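4. Arranging the desks

4.1 Lay the Kilden desks out before you tighten anything. The legs go on hand-tight first. You will move each desk at least twice, whatever you think now.

4.2 Leave 1000 mm behind every desk so a chair can be pushed back without starting a conversation. Where two desks face the same way, make it 1280 mm.

4.3 Desks need not line up. An angled desk is permitted, and on a wooden floor it can be lifted around by two people in socks.

CAUTION: Lift, don't drag. Felt pads are in the small bag you have already thrown out.

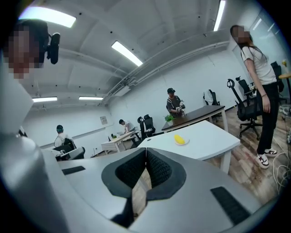
4.4 Once everyone has stopped offering opinions, tighten the leg bolts in diagonal order, then check for wobble. A folded business card is not a levelling foot. Turn the foot.

4.5 Gather cables along one wall and tie them every 200 mm. A heap on the floor will also carry power, but it voids our sympathy.

NOTE: One small potted plant per desk is plenty. Use a saucer. Water marks on the dark brown top are not covered, and neither is anything left on the white one over the holidays.

4.6 Retighten all bolts in September, or whenever the desk starts agreeing with you.

Revised 2021-12-29, M. Chege, Rullico Office Fit-Out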